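Workshop notebook, Gomonbridge
25th January – the walnut ink, second batch

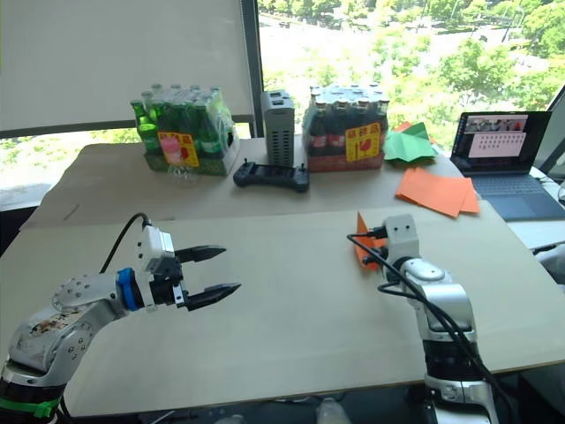

I had meant to write up the first batch before starting on the second, but the husks had been soaking since the weekend and were beginning to smell like a pond, so the pot went on this morning and the first batch will have to live in the margins of this one. Forgive me, Cremilda, I know you like things in order.

Same husks as before, from the tree behind the Lacerda place. They went in black and soft, which I prefer (the green ones gave us that thin yellowish brown in the fall that none of us could love). Rainwater this time instead of tap. I kept the pot just under a simmer and took it off when it had gone down by half or so, then strained it twice, first through the old colander and then through a piece of cotton sheet. Squeeze the cloth with gloves on! My thumbs are going to be brown well into February.

What came through was already darker than the finished ink from last time. I split it between two jars:

Jar A – plain, with gum arabic and a few cloves against mold.
Jar B – the same, plus a splash of the rusty nail vinegar that Abilio left us in the pickle jar.

Jar B turned while I was stirring it, from a warm brown to something very near black, with a gray edge where it thinned out on the glass. Lovely stuff. I am a little worried about what the iron will do to paper over the years, and Marcelino says he has seen old ledgers where the writing had eaten right through, so let's keep B off anything we mean to give away or sell until we know more.

Pen tests on the Gamanton paper, the heavier one, with a steel nib and then with the reed pen I cut on Tuesday. A flows well and feathers only a little on the long downstrokes. B sits on the nib and needs coaxing. I added a touch more water, and after that it behaved, although the hairlines still skipped now and then. On the cheap Hindex pad both of them spread like gossip, so don't bother with that one, please, we can use it for grocery lists.

Brush washes came out best of all. Three layers of A give a brown I would happily paint a whole barn with, and there's a reddish tint in the first layer that I never got from the tap water batch. Could be the water, could be the longer soak. I changed both at once, which was silly of me, and Urszula will certainly mention it when she reads this.

Light test: one strip of each taped inside the south window, upper half covered with foil. Leave them up for 48 days and please don't tidy them away.

Yield was 70 ml of A and 50 ml of B after straining. The leftover husks are in the lidded bucket by the back step – Genivaldo wants them for dyeing wool, and he's welcome to every last one.

To do: more gum arabic, smaller bottles with proper caps, wash the colander again.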